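Project Updates | Home Robotics | Teleoperation

Kitchen Handling Study: Progress Report to the Nerkell Fund
Monday, September 11, 2023

Since the March report we have moved out of the mock-up and into an ordinary kitchen, which has a real counter, real groceries and a landlord. Progress has been good in the places we expected trouble and poor in the places we told you were solved.

The arm is driven by remote control, with one person at the handles watching the wrist view. Thiện Trịnh wrote the current operator guide and trains new drivers. He allows two days before anyone's demonstrations go into the training set. We had budgeted an afternoon. Two days is right, and the afternoon's worth of recordings we made before he put his foot down has been set aside under the folder name "learning experience."

We now have nine tasks defined, and eight have enough clean demonstrations to train on. The holdout is lifting a leafy vegetable out of a basket without bringing its neighbors along. People do this without thinking, so they are bad at explaining it to a gripper. Our best driver gets it by coming in low and closing slowly -- the others come in from above, as if the cabbage might run.

Showing the task by hand, with the driver physically guiding the arm, was dropped in July. It gave smoother paths, but the driver's sleeve kept turning up in the wrist view, and the Kiều model took a strong interest in sleeves. Remote control costs us more time per demonstration and we think the trade is fair.

Two items need your attention. The Rokow handles drift after a long session and have to be zeroed again, usually in the middle of something delicate. Warkier has quoted seven weeks for replacements. We would like to order now out of the equipment line, which is underspent for the first time in the life of this project and may never be so again.

The other is the schedule. We promised a first unassisted run by the end of the year. I still think that can be done for the eight tasks. I would not bet the cabbage on the ninth.

Next quarter goes to baskets set at odd angles, soft packages, and starting each demonstration with the fingers open and well clear of everything

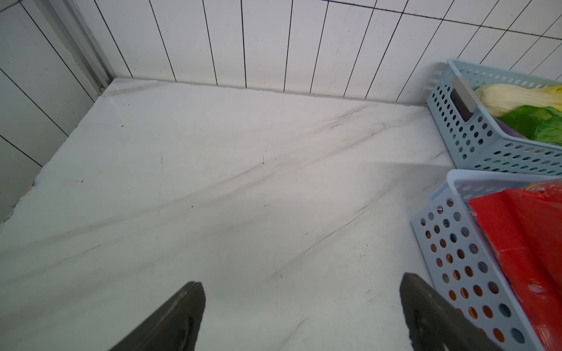 so that the model learns the approach as well as the grab. Too many of our early recordings began with the gripper already on top of the item, and a model trained on those has no idea how to get there. A revised operator guide will come to you with the next budget sheet.

Related updates
March report: The mock-up kitchen and its limits
Operator guide, second draft
Why we stopped guiding the arm by hand
Notes on grasping soft packages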